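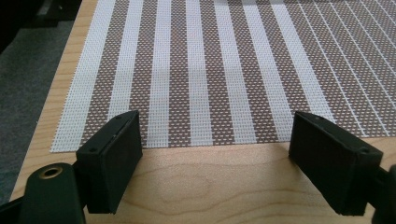
Notebook, August: glaze tests, Wada clay

Print this page

Kiln up to 925 by 4 p.m., then a 40 minute hold. Seraina Ortner mixed the Skavora white a little thin, so I gave every tile two dips. Five tiles went on the middle shelf.
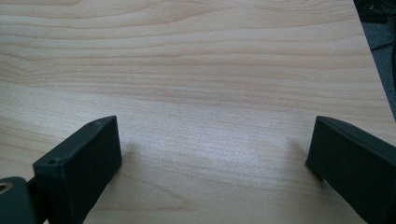

The two tiles nearest the door came out dull. Same bucket, same dips, so I suspect the door seal. Engelbert wants the next batch at 1,000. I'd fix the seal first. Indus red is nearly out, reorder. 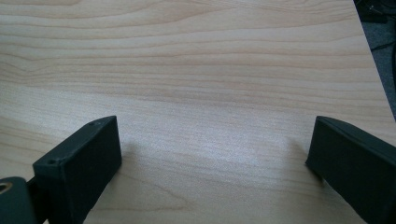 Tabletop, pale wood grain.

Still to do: weigh the dry Skulov mix.

E-mail this page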